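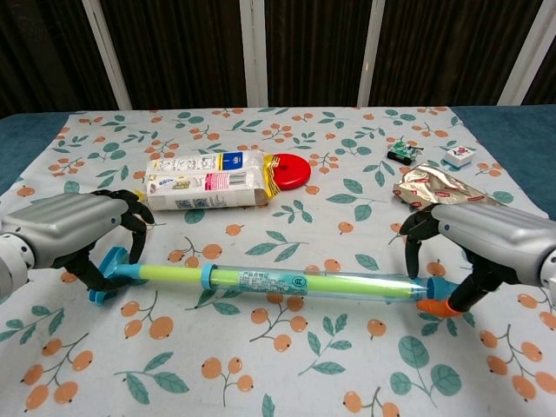 Clear pump tube with the light-blue T handle

Print this page | E-mail this to a friend

Nulik Water Pump Toy
Reviewed by Orvokki Mustonen

We bought two of these in April, one for each kid, from Kester on the main road. They were on the rack by the register with the sunscreen. I had no plan to write about them, but we have used them most afternoons since and they have held up better than the last kind.

It works the way they all do. You put the end in a bucket, pull the handle back, and push. Ours will reach the back fence from the patio if you push hard. My seven-year-old gets it a little past the plum tree. The younger one needs to brace it against her stomach and mostly waters her own feet.

Pulling is easy, pushing takes more effort. The T handle is the right size for a small hand and wide enough that I can use it too. I like that the barrel is clear, as you can see how much is left and whether the kids have sucked up grass. Grass is the main problem. One blade in the nozzle and the stream goes sideways. A toothpick clears it.

After a few weeks one of the two got stiff. I took the rod out and wiped a little cooking oil around the seal, and it has been fine. There was nothing about this in the instructions, which are one small folded sheet. The other has started to drip at the nozzle when full. It still shoots, but you can't fill it and carry it across the yard.

They don't float well. We took them to the lake at Štefanec and one went down off the dock. Vratislav found it with his foot – the water there is only waist deep – but I would not take them anywhere deeper.

Storage: leave the rod pulled out and stand them nozzle down, or they smell by the next day.

I would buy them again for the yard. For the pool I'd get the foam kind.

Comments (2)

Dagmar Kuruc: Does the handle unscrew? Ours came loose on the old model.

Orvokki Mustonen: I haven't been able to unscrew it and the kids have tried.

Print this page | E-mail this to a friend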